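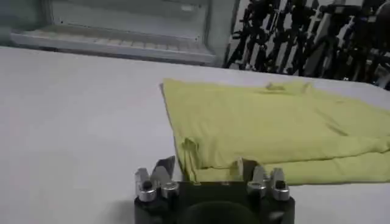
Yellow-green shirt, partly folded, on the white table

How do you keep folded T-shirts from collapsing in a deep drawer?
Posted in Home & Laundry by pistow_jen – 2,242 views

Okay, I feel silly asking this because I'm a grown adult, but my T-shirt drawer is a disaster and I can't work out what I'm doing wrong. I moved in October and the new place came with a built-in dresser that has these really deep drawers. My old dresser was shallow, so I just stacked everything in two piles and never thought about it again.

Now I have 39 shirts (I counted when I packed, and yes, I know) and if I stack them flat I can only see the top one. If I stand them up on their edges like people do in the videos, they look great until I pull one out, and then the whole row slumps over like a tired accordion. By Wednesday I'm digging. I've tried folding them in thirds, I've tried rolling, and I bought one of those folding boards, which made beautiful squares that were all too wide for the drawer.

Most of them are plain cotton, a few are that slippery stretchy gym stuff, and some are old band shirts that are basically tissue paper at this point. Is there a way of folding that holds its shape? Or do I need to buy something? I don't want to spend a fortune on this. Also I rent, so nothing that screws into the drawer please!

Keerthana Acharya
I had this exact problem and it was the fold AND the drawer, so bear with me, this will be long.

The fold first. Lay the shirt face down and smooth it out with your hands, all the way to the hem. People rush this bit. Bring one side in to just past the middle, fold the sleeve back on itself so it doesn't poke out, then do the other side. You should have a long rectangle that's the same width top and bottom. Now fold the collar end down toward the hem but stop an inch or so short, and then fold that in half or in thirds depending on how deep your drawer is. Stand it up on the table and let go. If it falls over, it's too tall or too loose, so fold it one more time and press the air out.

Measure the inside height of the drawer before you do all 39, though! You want the folded shirt to be a bit shorter than the drawer so it doesn't catch when you close it. My first go was too tall and I had to redo the lot, sitting on the floor at eleven at night with a podcast on.

Then the slumping. A row will always slump if there's empty space in it, it doesn't matter how well you fold. I use plain shoebox bottoms, one for every 10 shirts or so, and when a box gets half empty because it's all in the wash, I turn the box so the gap is at the top and the shirts lean back a little. Tension dividers work too and don't need screws. I have the Stuvent ones in my kitchen drawers and they've stayed put, but they do cost more than a shoebox – which is zero.

Gym shirts: give up. I roll mine and put them in their own box. The slippery ones will never stand, and they drag the cotton ones down with them.

trolard77
just own fewer shirts lol. I got down to 20 and the drawer closes now

marta_k
Agree with Keerthana on the boxes, but I'd go another way with the old band shirts. Thin fabric won't stand no matter what you do to it. I lay mine flat in a pile on a closet shelf, with the ones I really wear at the top.

One other thing, are you folding them straight out of the dryer? Mine hold a crease much better if they've been folded while still a tiny bit warm. If they sit in the basket overnight they go all puffy and wrinkly and then nothing lines up. I don't iron, life is short, but I do give each one a good snap before it goes on the table.

And if the folding board is still in its box, see if you can return it. Mine now lives under the cat's water bowl.

pistow_jen
Thank you both!! (And trolard, no.) Just measured and my folds were way too tall for the drawer. Off to find shoeboxes.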